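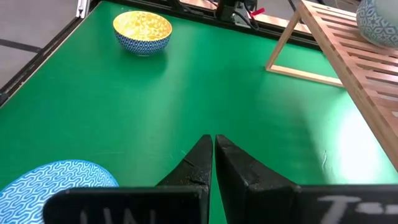 Home Courses Handouts Contact

Table and Tableware, Handout 2
Patterned bowls on a plain table
Lilosia Evening School, Stomthorpe
Teacher: Juwita Halim

In the last lesson we talked about cloths and trays. Now we come to bowls, and in particular to bowls with a strong pattern, which many of you said you own but do not dare to use together.

1. The ground

The table is the ground of everything. Our green top is matt and has no pattern, so it gives rest to the eye. If your table at home has a strong grain, or is very shiny, put a plain cloth on it first. Green is kind to both blue and yellow, but a dull grey or a cream will also do.

2. Inside and outside

A bowl has two faces, and we often choose it only by one. Take the small one with the yellow interior. From above you meet the bright yellow with its fine white pattern. When you are seated, you see more of the dark blue outside and the white geometric motif. So please look at every bowl twice, once standing and once from your chair, before you decide its place.

Remember also that food will cover the inside. Rice will hide most of the yellow and a clear broth will not.

3. Two patterns together

The blue and white bowl has a dense pattern of wavy lines, and the small bowl has a geometric one on its outer side. They can share a table because the blue returns in both of them. I advise to leave a wide space between such pieces – wider than feels natural at first. Saodah Sumampouw, who taught this course before me, used to lay a closed fan between two bowls to measure it.

4. Height

A table with only bowls is flat. The light wooden rack with slats brings some height, and its straight lines are calm next to round things. Place it to one side, never in the centre, where guests cannot see each other over it. On slats a bowl with a narrow foot must be tried carefully: press the rim lightly with one finger, and if it rocks, move it or put it back on the table.

5. Homework for January

Choose two bowls from your own kitchen which you never use together. Try them on a plain ground, with and without something raised beside them. Write 12 lines about what you changed and why. Please do not buy anything new for this task.

Reading: the chapter by Chin in your folder, only the part on footed bowls. The Gravach notes are optional.

3,409 views 2 comments Share

Contact the school office | © Lilosia Evening School | Back to top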